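November, bench notes, back room

Started on the desk at last! It has been bothering me for weeks that the white desk is the best surface we have and the one we use least. Everything lands there and stays. Yufang Xiong said she would rather solder on the floor than clear it again, which I took as a challenge, so the afternoon went on tidying and on sorting out the charging.

First pass was the paper. Three months of Cadwood delivery slips, the Malwood colour cards, and the notebook from the Prakulden dye tests that Jinlong Kong has been asking after since September (it was under the colour cards, Jinlong, and I owe you an apology because I swore it wasn't). The slips are now in the grey folder in order. Slip 447 is the one with the wrong quantity on it and I've put it at the front so we can take it up with them.

Second pass was the cables. I tipped the whole drawer out on the floor and was amazed at what we'd been keeping. Anything cracked near the plug went in the e-waste box, no arguments. Anything with no known owner went in the tub by the door with a strip of masking tape on it. If you want one back, take it before the end of the month. I kept two long ones for the desk and coiled the rest with velcro, and the drawer shuts now, for the first time since we moved in.

I do like having the sockets where they are, low on the wall just over the back of the desk. The charger sits in the middle one with a free outlet on each side, so there is room for the lamp and the scales without a power board. I'd like to keep it that way. The desk is for phones and small meters, and the heat gun stays on the other bench where it belongs.

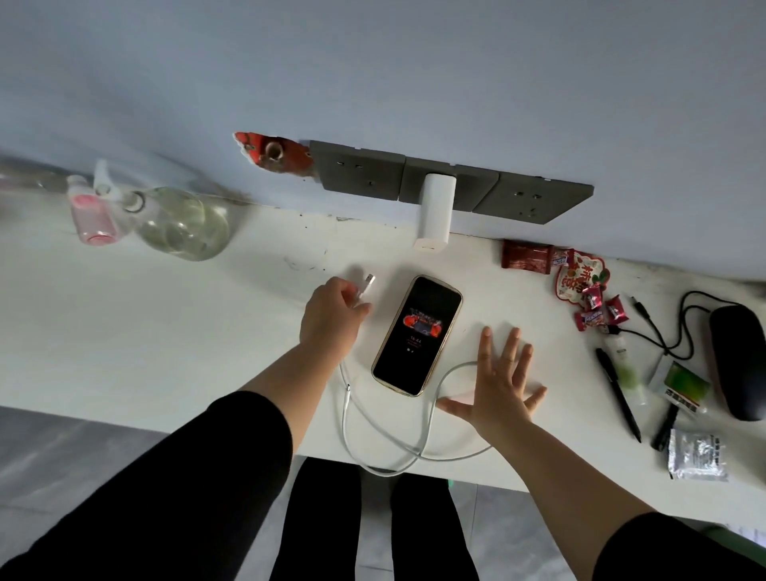
Page last changed: November, 5:20 pm

Phone said 16:44 when we got to the plugging in, which is later than I'd hoped, but the cable is a lovely length. It loops right around the phone on the desk with plenty to spare, so you can take a call or read off a recipe while you're on charge. A clip at the back edge would tame the slack. I'll try one of the little Hou ones and report back.

Still to do on the wall: the torn red patch beside the sockets. The edges are ragged and the plaster shows through, with a round hole in the middle that has a brownish rim. I want to peel the rest of the red off, fill the hole, sand it and then match the lavender-blue, which will be the fun part. Card 121 looked close under the lamp but too grey by the window. Card 762 might be the one. Yufang has the better eye for blues, so I'm leaving both cards out for her.

Also on the desk: the marks over near the big glass bottle. I'll try bicarb and a damp cloth before anything stronger. The bottle is on its side with the greenish stuff still in it and I would much prefer it standing up, cap or no cap. Same end has the pink spray bottle, which can go on the shelf with the others once I've put a label on it.

Jinlong, could you bring the small filling knife back when you're next in? Mine has gone walkabout.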